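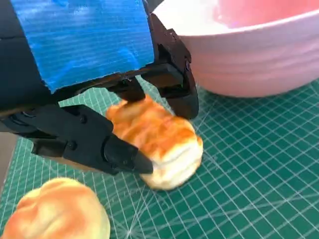 A piece of bread held between two black fingers, with bright blue tape higher up.

How does a cartoon get made?

Think of your favourite cartoon on the telly. One episode might be over before you've finished your tea, but it can take the people who make it the best part of a year! Let's find out what they get up to in all that time.

It starts with words

Before anyone draws a thing, a writer types up a script. A script has everything the characters say, and notes about what they do. In the space cartoon Narkville, the very first script had a moon made of soup in it. The soup moon was dropped before the series began (what a shame!), but you can still spot a giant spoon floating past in the opening titles.

Next comes the storyboard

A storyboard looks a lot like a comic. Artists make quick, scribbly drawings of each bit of the story and put them in order. One episode of Narkville had 873 storyboard drawings -- and plenty of them were only stick people.

Funny voices

Did you know the voices are usually recorded before the moving pictures are made? The actors stand at a microphone and read their lines again and again, sometimes shouting, sometimes whispering, sometimes pretending to have a mouthful of cake. Then the animators listen and make the mouths match. It's much easier that way round.

Making it move

Now for the really clever part! A cartoon is lots of still pictures shown so quickly that your eyes join them up. If a character called Rimarix waves her arm, each picture has her arm in a slightly different place. Most animators use computers for this, though a few still love a pencil.

Boing, splat, whoosh

Sound effects go in near the end. Squelchy footsteps might be somebody squeezing a wet sponge. Horses' hooves can be two halves of a coconut. Then the music is added, and the episode is ready to go out.

What is a series?

A series is a bunch of episodes that belong together. Narkville has 13 in each one. Sometimes a channel stops halfway and shows the rest later on, so a series that starts in the autumn might have a gap in December. Waiting is hard, we know!

Words to remember

Script -- the written-down story
Storyboard -- the story in quick drawings
Animator -- a person who makes the pictures move
Episode -- one part of a series

Have a go

Take a small notepad and draw a ball in the bottom corner of the last page. On the page before, draw it a tiny bit higher. Keep going for as many pages as you like, then flick through from back to front with your thumb. You've made a cartoon!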